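Wivasdale open day: a warm room, a leaflet and a few missing numbers

I went to the Noka open day at Wivasdale in February expecting to be told that my household bills were about to fall. I was told so, several times, before I had got my coat off.

Noka runs the heat network there. Hot water is made in one building, pushed through buried pipes and sold to the homes along the route. There are 2535 of them signed up at present, and the company would like to reach 4000, so once or twice a year it opens the plant, puts out chairs and invites people from the streets that haven't joined. My street is one of those. I have a gas boiler that is older than it should be and I was willing to be persuaded.

The day began with a talk. Kolbrún Hviid, who looks after customer contracts, had a slide showing a typical gas home next to a typical network home, and the network bar was shorter by 21 per cent. It is a good slide. I asked what a typical home was. She said it was modelled. I asked whether the bar included the standing charge, and after some looking through papers the answer was that it showed "energy used". The standing charge is separate, it is paid in July as well as January, and in a small flat it can easily be the bigger part of a summer bill. So the slide compares one half of a bill with one half of another bill. She was polite about it and said the point had been raised before. I would have liked it better if raising it had changed the slide.

Then the plant itself. We were walked round by Antonina Pasichnyk, an engineer, and this was much the best hour of the visit. She doesn't sell. The main heat pumps were supplied by Mikkelsen and take warmth from treated waste water before it goes to the river. Behind them are gas boilers for very cold spells, and she pointed these out without being asked, although they don't appear in the leaflet at all. How often do they run? More than the company would like, she said, and it depends on the winter. She also said that heat is lost from the pipes on the way, that the oldest section is the worst, and that it is due to be dug up and relaid when the money is agreed. Who pays for that? She told me to ask the contracts side. The contracts side told me it would be "recovered over time", and I think I know from whom.

It is loud in there, and you do have to go up and down metal steps. Anyone with bad knees should ask for the ground floor route, which exists but isn't signposted.

After the tour there was a side room on saving energy at home, covering kettles, ovens, slow cookers, steamers and so on.

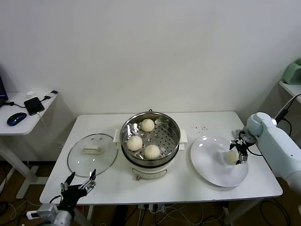

Steamed buns in an electric steamer, with the lid and a plate alongside.

The advice in there was sound enough as far as it went. Use a small appliance for a small meal, keep the lid on, don't heat a whole oven for one tray. I have no quarrel with any of it. But cooking is a small slice of what most of us spend, and heating the rooms and the water is the large one. A display on cooking is pleasant to look at and leaves the tariff where it was. I would have swapped all of it for one real bill, names blacked out, from a three-bedroom house like mine.

Next door was a stand for Wukent, the app that goes with the network. It shows your use by the hour and sends you a message when you are above your neighbours. The young man on the stand said people who use it spend less. I asked if they spent less because of the app, or if careful people were the ones who bothered to install it. He said that was a great question. I have noticed that this is what gets said in place of an answer.

Some things I did find out, for anyone else thinking of joining:

The basic contract is 2 years, and after that the unit price can be changed once a year.
The unit price is tied partly to the price of electricity, so it won't protect you much if that goes up.
Your gas boiler is removed as part of the connection. Going back would mean buying a new one.
Faults in the street are theirs. Faults in your own radiators are yours.
You cannot switch supplier. There is one set of pipes and Noka owns it.

The last one matters most to me. With gas or electricity I can at least threaten to leave. On a heat network the only thing between you and a poor deal is the contract, and I asked to take a copy home. They had run out, and said one would be emailed. I left my address at the desk at half past three.

Would I tell people to go? Yes, for the tour, and try to be in the engineer's group. The building is clean, the staff gave up their time, and I came away thinking the machinery is probably good. What I can't tell you is whether it would be cheaper in my house, and I had gone there to find that out. Take your own last four bills with you and ask them to work it out in front of you, standing charge and all. I hadn't brought mine.

The contract has not arrived yet. I'll add a note here when it does.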